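Sundale Opens Shared Tableware and Toy Library in Former Emarard Showroom

Shares 15 | Comments 2

SUNDALE, June – Residents of Sundale can now borrow bowls, trays, bottles and play food for parties, school events and family visits from a lending library in the former Emarard showroom. The service is run by Soylu, a household goods lending company, and uses the Proreo booking system to track what is out and what is due back.

The library opens with 795 pieces on its shelves. Most of them are everyday items for the table: serving bowls, oval trays, plates, cups, pitchers and storage dishes with lids. A smaller section holds toy fruit, soft balls and play kitchen pieces for young children. Borrowers can take up to 40 pieces at one time and keep them for two weeks.

Soylu developed the service after a trial at its other location showed steady demand for small sets. Larger party rental firms usually ask for a minimum order, and many households only want a few bowls and a tray for an afternoon. A person hosting a birthday lunch, for example, may have enough plates but nothing large enough to serve fruit on. The same person may want a few toys for the children at the table and have nowhere to keep them for the rest of the year.

All items are checked on a sorting table when they come back. Staff lay everything out flat, with the dishes spread apart so that chips and cracks can be found. Toys are looked over on the same table before they go to be washed. Anything that fails the check is taken out of the lending stock.
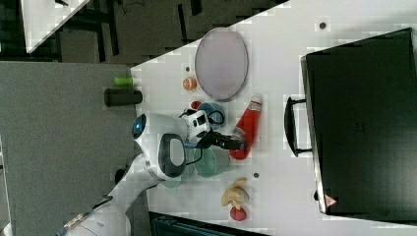 Color is used to keep the sets together. Soylu chose mostly plain blues and greens for the bowls, so that a missing piece can be replaced without breaking up a set. The trays are kept separately and can be added to any order. Play food is stored by type and lent in mixed bags, and borrowers who want only one kind of fruit can say so in the notes field when they book.

Small parts have been the most common problem so far. Bottle caps and lids were the items most often left behind at the trial location, and they are now listed on their own line on the return slip. Borrowers are asked to put caps back on bottles before packing and to place any loose parts in the cloth pouch that comes with each order. A missing cap carries no charge the first time.

Orders are handed over in a box or a carrying case, depending on size. Cases are meant for people who come by bus or on foot, and they must be returned with the set. Bowls should be stacked with the felt sheets between them. Trays go in last, flat against the lid. A printed packing card is included with every order and shows the layout for that set.

Membership is free for people who live in Sundale. Members pay a small fee for each order, and the fee is the same for a single bowl as it is for a full case. Schools, day care centers and neighborhood groups may register under one name and let several people collect on their behalf. A refundable deposit applies to the larger serving sets only.

Bookings are made through Proreo, either online or on the screen at the front desk. The system shows which pieces are available on the chosen dates and sends a reminder the day before they are due. Borrowers who need more time can extend an order once, provided that the next member has not already reserved the same set. Late returns are charged by the day.

The former Emarard showroom was chosen for its wide floor and street-level entrance. The display windows have been kept, and sample table settings will be shown there and changed each month. The front part of the room holds the desk and the shelves that members can browse. Sorting, washing and packing take place at the back. Parking is available behind the building, next to the loading door, where full cases can be dropped off.

Soylu will accept donated tableware beginning later this summer. Donated pieces should be clean, free of chips and suitable for food. Single bowls and trays are welcome, as are plastic play fruits and vegetables. The library cannot take knives, electrical appliances, painted antiques or stuffed toys. Donors are asked to bring items to the front desk during opening hours and not to leave boxes at the loading door.

The library is open from 10 a.m. to 6 p.m. on weekdays, with a shorter morning session on weekends. Orders booked before noon can usually be collected the following day.

About Soylu

Soylu lends household goods for short-term use. Its stock includes tableware, kitchen items and children's play sets. The Sundale library is its second location.

Press contact: Soylu Press Desk, Sundale

Related releases

Soylu Adds Picnic Sets to Summer Lending List
Proreo Booking Screens Now Available in Large Print
Emarard Showroom Building to Reopen Under New Tenant
Sundale Extends Free Parking Hours Near Main Street
How to Pack Bowls and Trays for a Safe Return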